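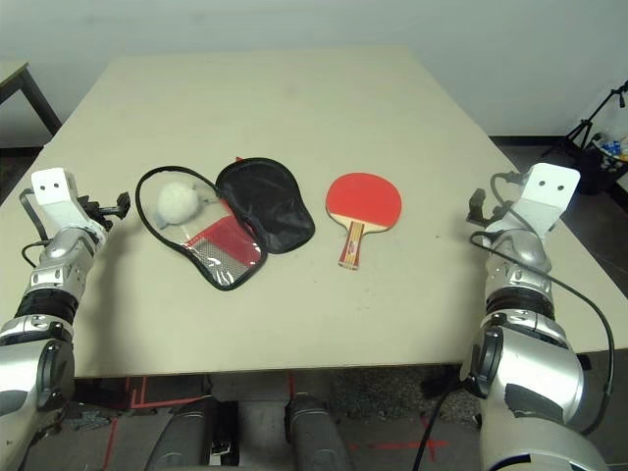 Figure 5. An open paddle case in black fabric on a beige tabletop.

4.3 Does a case make a paddle last longer?

Makers and club guides often say so. We doubt the evidence is strong enough. The Gredmont survey gathered 3,513 replies from table tennis players, and those who kept their paddle in a case reported replacing the rubber less often. But keen players buy cases, and keen players also clean their rubber. The survey did not ask about cleaning.

The Jornis trial is better designed but small: 43 paddles, of which 40 were returned in April. Grip was scored by hand, by people who knew which paddles had been cased. The gap between the groups was slight, and it shrank once hours of play were taken into account. We would not advise clubs to spend money on the strength of either study.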